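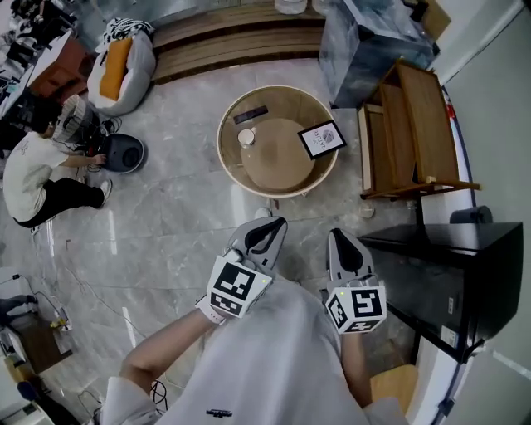
Home | Projects | Reports | Contact

Progress report to Gruvwood: hand-held gripper work, Demdale site
Delyth Ifans, October
2 min read

Tracking loss on the left gripper was the main problem this period. The position of each gripper is worked out from the square black-and-white patterns on its white marker block, and the two blocks do not present the same faces to the camera during normal use. With both grippers held in front of the torso at the coffee table, the left block carries two patterns in view and the right block three, one of them only partly. If the operator turns the left wrist further inward, the smaller lower pattern drops out and the solution rests on a single square.

On a single square the software can flip between two possible orientations. The Ueda logging package did not flag this. It wrote the flipped values as valid, and the Clevel arm, when replaying the motions in the lab, made a sudden wrist rotation at low speed. The arm's force limit stopped it. There was no injury and no damage to the arm. One gripper finger pad was replaced.

Cledwyn Watkins went back through the recordings from the home sessions. Of the 24 sessions checked, 5 contained at least one flip on the left side. Those sessions have been withdrawn from the training set and the remaining ones kept. No flips were found on the right side.

Actions taken:

- Replay is now blocked if the wrist angle jumps by more than the set limit between consecutive samples.
- Samples solved from one pattern are marked as low confidence and left out of replay.
- Operators check both grippers against the calibration board before each session - this was previously done once a day.

Still open: glare. The marble-look tile floor at the home site throws narrow light streaks, and we have not yet tested whether these affect pattern detection when a block passes over them. A test with the blinds closed and open is planned. We also want to fit a redesigned left block with an added side face, and two sample parts are on order.

The schedule slips by 2 weeks. No change to the budget is requested. The next report will cover the glare test and the first replay runs with the new block.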